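Chiles en vinagre, segunda tanda

La primera tanda me duró hasta febrero. Usé un frasco grande que me dio Araceli Tejada y cometí el error de meter los chiles enteros sin picarlos con el tenedor, así que el vinagre tardó muchísimo en entrar. Esta vez compré menos y los trabajé con más calma.

Los chiles son del mercado de Losel, 70 pesos la bolsa. Había rojos también, pero los verdes aguantan mejor el frasco y no se ponen blandos. Los lavé, los sequé con un trapo y les hice dos cortes pequeños cerca del rabo.

Para el líquido uso mitad vinagre blanco y mitad agua, una cucharada de sal, media de azúcar, ajo y dos hojas de laurel. Lo dejo hervir y lo vierto caliente sobre los chiles. Katalin Gál le pone zanahoria en rodajas; a mí me gusta, pero se me olvidó comprarla.

Un detalle que sí cambié: separo los chiles antes de cortarlos. Los curvos se acomodan contra la pared del frasco y los rectos van en el centro. Parece una tontería, pero cabe bastante más — en el frasco anterior me quedó un hueco enorme arriba.

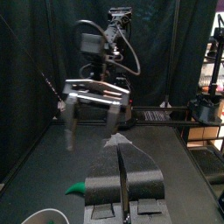

Verde sobre la mesa negra, junto al plato hondo blanco.

Los frascos van al refrigerador y no los abro en 20 días. Kwesi Antwi me pidió uno y se lo llevo a Eltport cuando estén listos. Si a alguien le sobran frascos de boca ancha, me vienen bien; los de tapa angosta ya no los uso.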